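The Lasum schedule gave each operator 66 closures per shift. Anahera Tawhiri logged 69 on her first day with the hand grippers and was told to slow down – the model learned speed along with everything else, and Fairweather did not want it fast yet.

She had done desk resets at Fairweather for six years. Clear, close, align, plug in. Under the new contract she did the same work through two pairs of jaws, and the work was stored.

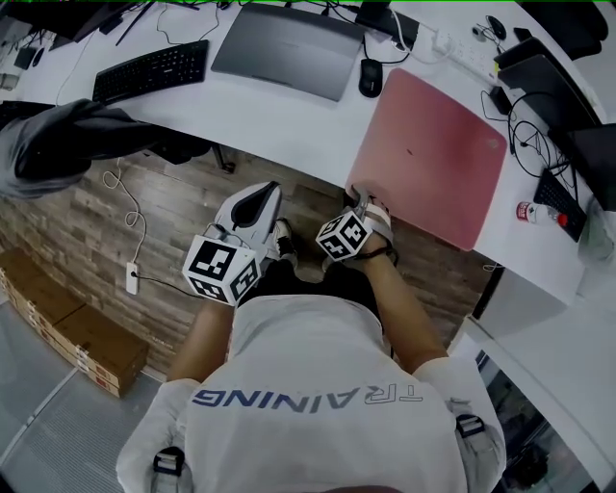

Cristóvão Patrício reviewed the recordings upstairs. He rejected 138 in April, most of them hers, with the code for hesitation.

"You stop before you touch things," he said.

"I'm checking whether somebody left a note."

He looked for a field that covered notes. The form had none, so he entered it under Other and passed the next batch unchanged. By the time the set reached 2,000, the first unit was running on the third floor. It stopped for a second over every laptop, jaws open, and then went on.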